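Trostero手持夹爪工位的搭建与日常维护
课程项目报告
江玉芳

先说一下分工。我们组四个人，李天佑管软件和标定，孔涵宇管走线和供电，Bontu Asfaw负责跑采集任务，我分到的是夹爪本体，就是装、拆、擦、修，哪里松了找我。所以这份报告主要写夹爪和它周围那一圈东西，算法部分请看天佑那份，他写得比我长多了。

一、一开始的样子

刚接手的时候，这套东西装在两个纸箱里，连说明都不全，只有上一届留下的一张手写接线草图，有一半字我认不出来（后来去问了学长，他自己也没认出来）。夹爪一左一右各一只，外壳是打印件，前面一对黑色软指，指头旁边有广角相机，根部固定着标记块。人双手各拿一只，照平常的动作去夹东西就行。数据从线缆走，最后都进Manura，也就是天佑维护的那个录制程序。

我第一周基本都在拧螺丝。打印件的孔稍微偏小，硬拧会裂，我裂了一个之后学乖了，先用小锉刀过一遍，再上螺丝，最后那半圈用手感受着拧。标记块的底座最麻烦，它要是歪一点点，后面的位姿就全歪，而且画面里看不出来，要等天佑跑完标定才会来敲我的桌子。
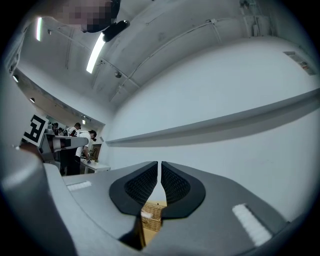 二、标记块的固定

说回标记块。原来的做法是双面胶加一颗螺丝，图省事，可是胶会慢慢软。我们十二月集中采集的那阵子，一上午跑下来，标定残差明显变大，我拿手轻轻一掰，底座居然能晃！后来改成两颗螺丝加一个定位销，胶只留作垫层。销孔是我自己在外壳上补打的，钻之前紧张得要命，先在废件上练了好几次。

改完以后我定了个规矩：每录完36段就停下来晃一晃标记块，再看一眼码面有没有指纹和划痕。码面是哑光纸覆在平板上的，用酒精擦会起毛，用干的镜头布就够了。涵宇嫌我烦，说他录到一半手感正好，我说你手感好可以，数据废了你重录。他想了想，停了。

三、软指

软指是消耗品，这一点我到中期才认。刚开始总想着省，内侧的纹路磨平了还在用，结果夹小件老是打滑，Bontu还以为是自己手法的问题，练了一晚上。换新的，当场就好了。

换的步骤写细一点，给下一届参考。先断电，把夹爪平放在毛巾上，指尖朝外。从外侧把软指根部的卡扣往里推，听到“咔”的一声再往前拔，千万别捏着指尖拔，会撕。装新的时候左右是镜像的，别装反，我装反过，合拢的时候两边纹路对不上，看着就别扭。装好空捏15下，松手看它能不能自己完全张开，张不开多半是卡扣没到底。

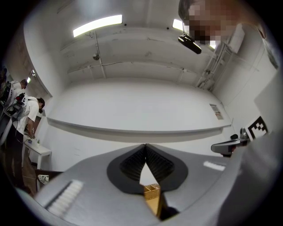 备件是从Flornotix订的，到货挺慢，建议抽屉里永远留一对。我们有一次真的断货，我用硅胶自己倒模做了一对顶着，形状差不多，就是偏硬，夹纸盒还行，夹软的东西就抓不稳。那批数据天佑单独打了标签，没有混进正式集里。

另外，握把上那几条带棱的防滑条也要看。手汗多的同学（我不点名）用一阵子边角就翘，翘了会勾袖子。我的处理是揭掉重贴，底下先擦干净，压一会儿再用。

四、线和桌面

走线是涵宇的地盘，但线一扯，受罪的是夹爪接口，所以我也插了不少嘴。最早线从手腕直接垂到地上，人一转身就绷紧，接口那一圈焊点裂过一次，画面时有时无，我们查了整整一个下午，把相机都拆下来了，最后发现一捏插头画面就回来。重新焊好之后，接口后面加了一个扎带固定点，留出一个小弯，再怎么转也不会直接拽到焊点上。

地上的线也得管。电源线和数据线分开走，插排靠墙，人站的位置前后都不要横着线。开录之前花一分钟低头看看脚下，真的值得。

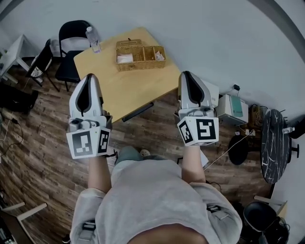
桌面反倒简单，不反光、不晃就行。我们试过几张桌子，太高的手腕会一直翘着，录久了酸，动作也跟着变形。桌上放任务要用的东西，篮子、小盒子之类的，位置每轮都换，别让操作的人养成闭着眼也能夹到的习惯。

五、镜头

广角镜头离指尖很近，所以特别容易脏。气吹先吹，再用镜头布从中间往外转着擦，别上来就擦，灰粒会划。还有焦距，镜圈我点了一小滴可拆的螺纹胶，之前没点，录着录着就松了，画面边缘发虚，我们回看的时候才发现，那一组只能全部重来，Bontu的表情我现在还记得。

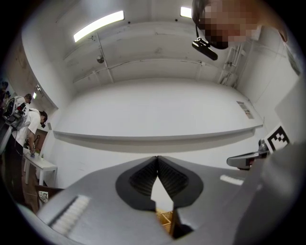
手持夹爪的黑色指垫近景，右侧为定位用的黑白标记码

六、结果和还没解决的

到交报告为止，我们一共留下313段能用的数据。废掉的那些，大多数能在维护本上找到对应的原因：标记松动、接口接触不良、镜圈松。维护本就是一个普通的横线本，谁动了夹爪谁写一行，写时间和动了什么。天佑想把它搬进Manura里，我觉得可以，但纸的那本请继续留着，手上戴着东西的时候，抓笔比敲键盘方便。

没解决的主要是左手那只的合拢行程。它比右手那只略紧，我拆过一次，擦了导轨，换了润滑脂，好了几天又回去了。Czesław Sadowski老师看过之后怀疑是导轨座打印时有点翘曲，建议换一个件重打。新件已经排上了打印机，我下周去取，装好以后会把行程重新量一遍，数据补在维护本最后一页。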